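Lustutum Liga, manual del anotador
Sección 4. Preparación del partido y registro en directo

Esta sección se aplica a los encuentros de hockey sobre hielo y hockey en línea. Para la gestión de plantillas y licencias, véase la sección 3. Para los premios individuales y las votaciones de entrenadores, véase la sección 6.

4.1 Antes de empezar

Necesitará:
- Una cuenta con permiso de anotador o de delegado de liga.
- El acta del partido en estado Abierta.
- Las dos plantillas validadas. Si una de ellas aparece en gris, el delegado del equipo todavía no la ha cerrado.
- Conexión a la red de la pista o el modo sin conexión activado (apartado 4.6).

Nota: la versión de esta guía corresponde a la aplicación publicada el 29/04/2022. En versiones anteriores el menú Encuentro se llama Jornada y el botón Bloquear acta no existe.

4.2 Abrir el encuentro

1. Inicie sesión y pulse Encuentro.
2. Escriba el código del partido. El código tiene tres cifras y figura en la esquina superior derecha de la convocatoria. En los ejemplos de esta sección se usa el partido 689, Melville contra Oltmanns.
3. Compruebe la pista, la hora de inicio y el equipo local. Si la pista ha cambiado, no la corrija en el acta: avise al delegado de liga, que lo hará desde el calendario.
4. Pulse Cargar plantillas. La operación tarda unos segundos.
5. Marque a los jugadores presentes. Los porteros se marcan en su propia lista, primero el titular y después el suplente.
6. Seleccione al entrenador principal de cada banquillo. Sin este dato la aplicación no permite pasar al calentamiento.
7. Pulse Guardar y continuar.

Precaución: si pulsa Cargar plantillas por segunda vez, se borran las marcas de presencia de ambos equipos. Anote los dorsales en papel antes de repetir el paso.

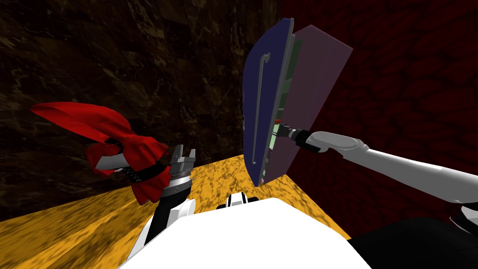
Figura 4-1. Paño rojo sujeto en la pinza izquierda, sobre un suelo amarillo dorado de aspecto marmóreo.

4.3 Ajustar el reloj

El reloj de la aplicación es independiente del marcador de la pista. Hay que igualarlos antes del saque inicial y otra vez al comienzo de cada periodo.

1. Abra la pestaña Reloj.
2. Elija la duración del periodo. El valor predeterminado es de 20 minutos para categorías absolutas y de 15 para juveniles.
3. Elija el sentido. La mayoría de las pistas cuenta hacia atrás. Los goles se guardan siempre en tiempo transcurrido, sea cual sea el sentido elegido.
4. Espere a que el árbitro deje caer el disco y pulse Iniciar.
5. Si hay diferencia con el marcador, use los botones de más y menos. Cada pulsación corrige un segundo.

Nota: vale el tiempo del marcador de la pista. Si este se avería, el árbitro principal decide qué reloj se utiliza, y la decisión se escribe en el campo Observaciones.

4.4 Registrar un gol

1. Pulse Gol en la columna del equipo que ha marcado. El reloj no se detiene solo.
2. Introduzca el dorsal del goleador.
3. Introduzca los dorsales de las asistencias. Se admiten cero, una o dos.
4. Seleccione la situación: igualdad, superioridad, inferioridad, portería vacía o tiro de penalti. La aplicación propone una según las sanciones activas; revísela si hay dos sanciones que terminan casi a la vez.
5. Pulse Confirmar.

Para corregir un gol ya confirmado, manténgalo pulsado en la lista y elija Editar. Las correcciones quedan guardadas con la hora y el usuario. Después de bloquear el acta solo puede modificarla el comité de competición. 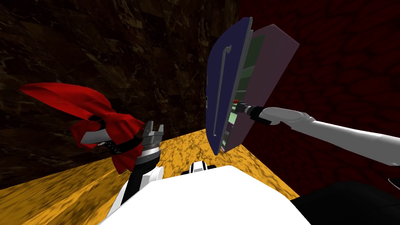 Los cambios de asistencia pedidos por un equipo se aceptan hasta el final del encuentro, siempre que los comunique el árbitro. Un entrenador o un jugador que se acerque a la mesa con una petición debe dirigirse primero al árbitro.

4.5 Registrar sanciones

1. Pulse Sanción y elija el equipo.
2. Introduzca el dorsal del jugador. Para sanciones de banquillo escriba 0 y, en la casilla siguiente, el dorsal de quien la cumple.
3. Elija el tipo: menor, doble menor, mayor, mala conducta o partido.
4. Elija el motivo en la lista. Puede escribir las tres primeras letras para encontrarlo antes.
5. Confirme. La cuenta atrás empieza con la reanudación del juego.

Si el equipo en inferioridad recibe un gol, la aplicación pregunta si debe cancelar la sanción menor más antigua. Responda No cuando las sanciones sean coincidentes.

Precaución: una sanción de partido abre automáticamente un informe disciplinario. No la utilice para hacer pruebas en un encuentro oficial. Para practicar existe el partido 700, que está siempre abierto y no cuenta en la clasificación.

4.6 Trabajar sin conexión

1. En Ajustes, active Modo sin conexión antes de cargar las plantillas.
2. Registre el partido con normalidad. Un punto naranja junto al marcador indica que hay datos pendientes de envío.
3. Al recuperar la red, pulse Sincronizar y deje la pantalla encendida hasta que el punto desaparezca.

No abra el mismo encuentro en dos dispositivos mientras haya datos pendientes. Si ocurre, aparecerá el aviso 2,127 y tendrá que elegir cuál de las dos copias conserva. La otra se elimina.
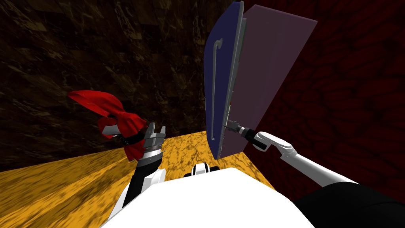

Las estadísticas de tiros y saques neutrales no se muestran al público hasta que la sincronización ha terminado. El marcador, en cambio, puede actualizarse a mano desde la web de la liga con la cuenta del delegado.

4.7 Cerrar y firmar el acta

1. Detenga el reloj y pulse Fin del partido.
2. Indique si hubo prórroga o lanzamientos de penalti. El gol que decide una tanda no se suma a ningún jugador.
3. Revise el resumen por periodos. La suma de goles debe coincidir con el resultado final.
4. Entregue el dispositivo al árbitro principal para que firme. Después firman los dos delegados de equipo.
5. Pulse Bloquear acta.
6. Envíe la copia en PDF. Las direcciones de ambos clubes aparecen ya rellenadas.

Si un delegado se niega a firmar, marque Firma rechazada y escriba el motivo con sus propias palabras. El acta es válida igualmente.

4.8 Problemas frecuentes

El partido no aparece al escribir el código. Compruebe que no ha sido aplazado. Los encuentros aplazados reciben un código nuevo; el 689, por ejemplo, pasaría a ser el 696, y el antiguo deja de funcionar.

Falta un jugador en la plantilla. Pida la licencia física y añádalo con Alta provisional. El delegado de liga tiene que confirmar el alta antes de la jornada siguiente.

El portero suplente no suma minutos. El cambio se registra desde la pestaña Porteros. Si se marca como sustitución normal, la aplicación sigue contando los minutos al titular.

El PDF sale sin firmas. Cierre el documento, vuelva a la pantalla Acta y pulse Regenerar. No hace falta firmar otra vez.

4.9 Contacto

Incidencias durante el partido: Nyokabi Minja, mesa de guardia.
Actas ya bloqueadas: Waltraud Lammers, competición.
Altas de anotadores y contraseñas: Annapurna Subramaniam, soporte de Plelta.

Al escribir, indique siempre el código del partido y el modelo del dispositivo.

Continúa en la sección 5, Estadísticas avanzadas y exportación.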